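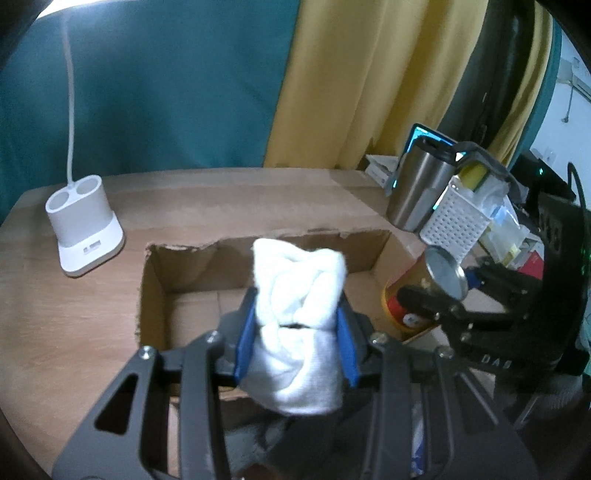

June, 9:40 a.m. – Herbal reference file, lemon balm entry

Work on the lemon balm monograph continued this morning. The dried leaf supplied by Hamdan was weighed on receipt at 487 g, against 554 g stated on the delivery note. The supplier has been asked to account for the difference, and the lot is on hold until a reply is received.

Leaf from the Ullcombe plot was used in its place. Two infusions were prepared, one steeped for five minutes and one for fifteen, both covered. The longer steep was darker and noticeably more bitter; the lemon scent was weaker than in the shorter one. Ghada Mahasneh tasted both and recorded the same order.

The draft text still states that the plant "cures poor sleep." This wording is to be removed. The studies on file are small, and most of them tested lemon balm together with valerian, so the effect of either plant alone cannot be separated. Suggested wording: "traditionally taken in the evening as a calming tea." A caution for readers who take thyroid medicine or sedatives is to be placed in the first paragraph.

Outstanding:
Reply from Hamdan on the short weight.
Repeat the five-minute steep with fresh leaf.
Check the Latin name on the Ullcombe label – it is misspelled on jar 362.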